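Reading a Feldspar Label with Rhea Buenaventura

Rhea Buenaventura has spent most of her working life correcting labels. She curates the silicate drawers at the Ostdale mineral collection, and a good part of the job is feldspar that arrived under the wrong name.

"Labradorite is the usual one," she said. "People see a blue flash and write labradorite. The flash is an optical effect. The name is a composition range. Those are two separate questions and the label should answer both."

The plagioclase feldspars run from albite, the sodium end, to anorthite, the calcium end. Labradorite is the part of that series with 50 to 70 percent anorthite. The color play comes from very thin lamellae of slightly different composition, which formed as the crystal cooled and which interfere with light at certain angles. Many pieces inside the range show nothing at all.

"Dull labradorite is still labradorite," Buenaventura said. "We have a drawer of it. Gray, striated, no dealer would look at it twice."

She began rechecking the plagioclase in January, starting with the lot bought from the Stillen estate. It held 62 specimens labeled labradorite. By her count, seven were something else: mostly albite-rich material with a bluish sheen, the variety sold as peristerite, and one potassium feldspar that had no business in the drawer.

I asked how she tells them apart without cutting anything.

"Striations first. Fine parallel lines on the good cleavage are twinning, and that puts you in plagioclase. If they're missing, you haven't learned much, because the lines can be too fine to see or you may be looking at the wrong face. Then density, if the piece is clean and has no matrix on it. Albite is near 2.62, anorthite near 2.76. It's a narrow spread, and a bit of magnetite in the stone will ruin the number."

For anything that matters she takes a few grains from the back of the specimen and checks the refractive index in immersion oil. Extinction angles on a thin section are better, but a thin section costs material, and she will not take it from a piece with a good crystal face. Several of the Stillen pieces are still listed only as "plagioclase, undetermined."

"That's a perfectly good label," she said. "I would prefer it to a guess in nice handwriting."

The old labels stay with the specimens. She pencils the new determination on a separate card with the method and her initials, and the two are stored together in the tray. Locality is the part she treats with most caution, as it can rarely be recovered once lost. One Stillen label reads "Finland" and nothing more. She has left it that way, although the strong spectral colors would fit the known Finnish material. 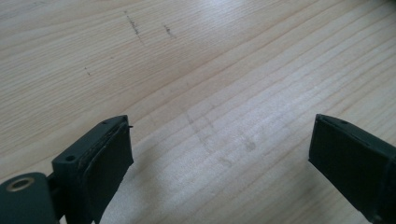 Parviz Tehrani takes a different view of the naming, and argues that a collection open to the public should put the trade name on the front of the card. Visitors look for spectrolite and rainbow moonstone, he says, and a drawer marked only with compositions tells them nothing about what they came to see.

Buenaventura has heard the argument before and partly accepts it. Trade names now go on the second line of the card, in quotation marks. "Rainbow moonstone is the difficult one," she said. "Most of it is labradorite. Moonstone in the strict sense is orthoclase with albite. So I write the mineral name first and let the second line say what the shop said."

The rest of the feldspar cabinet comes next. It has 400 trays, and the microclines have not been checked since they were accessioned.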